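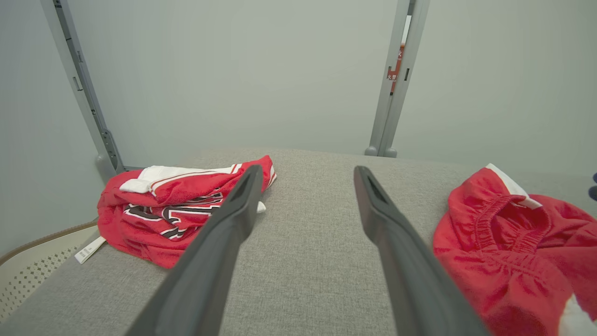 Basketballtrikot (Falten und Aufbewahren)

Das Basketballtrikot besteht aus einem ärmellosen Oberteil und einer weiten kurzen Hose mit Gummibund, und zusammengelegt wird beides getrennt. Ich pflege diesen Eintrag im Kunholm-Haushaltslexikon seit einer ganzen Weile, weil ich im Verein die Wäsche mache und mir beim Zusammenlegen jedes Mal wieder etwas auffällt. Wer es lieber nüchtern mag, liest bitte den Eintrag »Oberteile, ärmellos«, der ist von Nazar Zinchenko und sehr viel ordentlicher als meiner!

Begriff

Trikot meint streng genommen nur das Hemd. Bei uns in der Halle sagt aber jeder »das Trikot« und will dann beides haben, Hemd und Hose. Im Englischen heißt das Oberteil jersey, was ursprünglich einen gestrickten Stoff bezeichnete und von der Kanalinsel kommt. Ich schreibe im Folgenden Hemd und Hose, dann gibt es keine Verwechslung.

Aufbau

Ein Hemd hat einen Halsausschnitt, zwei weite Armausschnitte, vorne meist einen Schriftzug und dazu eine Nummer. Die Ränder sind oft mit gestreiften Bündchen eingefasst, und genau die machen beim Falten Arbeit: Sie sind fester als der restliche Stoff und wollen sich wieder aufstellen. Bei dem roten Hemd mit BULLS auf der Brust läuft der Kragen weiß mit einer dünneren roten Linie, und die Buchstaben sind dunkelblau mit weißem Rand. So ein Schriftzug verschwindet in den Falten sofort, wenn das Hemd nur locker hingeworfen ist. Vom ganzen Wort erkennt man dann noch ein S und ein B. 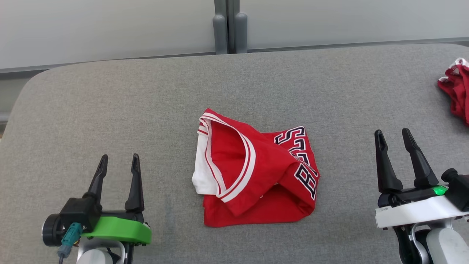 Das Hemd falten

Es gibt mehrere Schulen, und über die wird bei uns tatsächlich gestritten. Ich lege das Hemd mit der Schrift nach unten auf eine glatte Fläche, ziehe es an den Trägern und am Saum einmal gerade und schlage dann beide Seiten zur Mitte ein. Danach klappe ich den Saum hoch, bis knapp unter den Kragen, und drehe alles um. Die Schrift liegt jetzt oben – jedenfalls ein gutes Stück davon. Auf einem gepolsterten oder mit Stoff bezogenen Tisch geht das angenehmer als auf einer blanken Platte, wo mir glatte Sportstoffe gern wegrutschen.

Mpho Zulu rollt. Also wirklich, sie rollt jedes Hemd vom Saum zum Kragen auf und stellt die Rollen senkrecht in die Tasche. Sieht hübsch aus und braucht wenig Platz, aber ein dicker, alter Aufdruck bekommt dabei mit der Zeit Querrisse, zumindest ist das meine Erfahrung mit unseren älteren Sätzen. Bei eingestrickten oder aufgenähten Buchstaben habe ich keine Bedenken. Die sogenannte Ladenfaltung mit einem Brett in der Mitte habe ich auch probiert, mit einem Faltbrett von Tu, das 36 Zentimeter lang ist. Für Kinderhemden prima, für die Größen unserer Herren zu klein.

Das Pflegeetikett stecke ich nach innen. Manche lassen es heraushängen, damit man die Größe schneller findet, was ich verstehe, aber es sieht halt immer unfertig aus.

Die Hose falten

Bei der Hose fange ich am Bund an. Der Gummizug kräuselt den Stoff, und wenn man dagegen arbeitet, wird das Päckchen oben dick und unten dünn. Ich lege ein Hosenbein genau auf das andere, streiche den Schritt nach innen, damit keine Spitze übersteht, und falte von unten einmal hoch. Bei sehr langen Hosen zweimal.

Kleinere Teile mit Gummibund, also Unterziehhosen und Ähnliches, kommen auf dieselbe Art zusammen. Wichtig ist mir, dass der Bund bei allen Päckchen in dieselbe Richtung zeigt. Liegt der weiße Bund hinten, finde ich im roten Stapel trotzdem mit einem Griff, was ich suche. 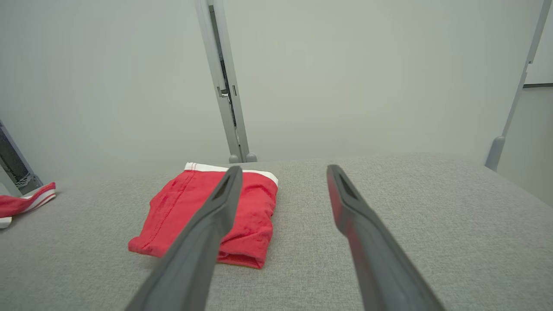
Wellt sich die vordere Kante noch ein bisschen, streiche ich mit der flachen Hand einmal von der Mitte nach außen. Bügeln würde ich nur, wenn das Etikett es erlaubt, und über einen Aufdruck gehe ich mit dem Eisen grundsätzlich nicht. Baumwolle verzeiht da mehr als Polyester, knittert aber auch schneller.

Aufbewahrung

Hemd und Hose gehören übereinander, die Hose unten. In unserem Schrank liegen 21 solcher Stapel nach Nummern sortiert, mit der kleinsten oben links. Im Sommer kommen die Sätze in Stoffbeutel. Plastiktüten mag ich nicht, darin riecht es nach der Pause muffig. Gegen Motten nehme ich die Papierstreifen von Pestex (für die wollenen Sachen, die im selben Schrank liegen, den Kunstfasern ist es egal).

Nach dem Waschen müssen die Teile ganz durchgetrocknet sein, auch am Bund, der braucht am längsten. Ich hänge sie über Nacht auf und falte am nächsten Morgen.

Siehe auch

Oberteile, ärmellos
Gummibund, ausgeleiert
Sporttasche packen (Fassung Wonbridge)

Letzte Änderung: 24. Oktober 2018, Abschnitt »Die Hose falten« ergänzt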